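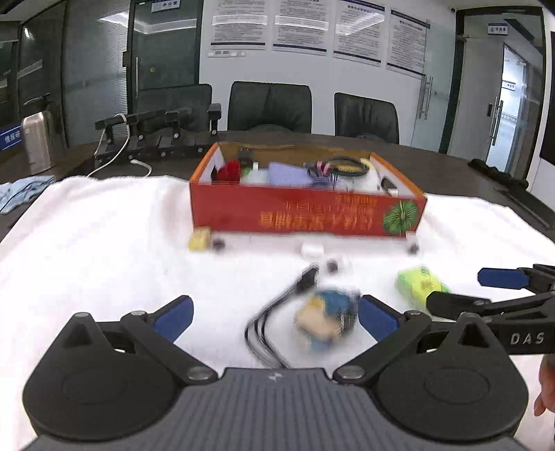
Stalia Pearce

Sorting and Packing of Small Household Things
Project report, part 2: the work surface and the box

In the first part of my report I wrote about the drawers in the student house at Prernodcombe and why small things are so often lost there. In this part I explain how the sorting place was arranged.

The table was covered with a white towel. My first plan was to use the bare table top, but small cubes roll and slide on it, and the noise disturbed the other students. A fluffy towel has also a weak point: its folds can hide a small dark object. A white one is better for this, and I recommend to make it flat again before each round.

For the container I chose an open cardboard box, red outside and white inside. The printed characters on the front are upside down when the box stands this way. It does not matter for the packing, but a label should be added if the box goes back on a shelf.

The things were of mixed kind: a cable with a plug, a lime-green package, a pale yellow block, a small white cube and other little items. The cable was the most difficult to plan for. It lies in loose loops and catches other things — so my rule is that cables are tied before they go in the box.

Each round was limited to 60 seconds. I set the limit after reading the course guide from Flirkholm, where 80 seconds is advised for beginners. The times are given in the table of part 3.

31 July 2023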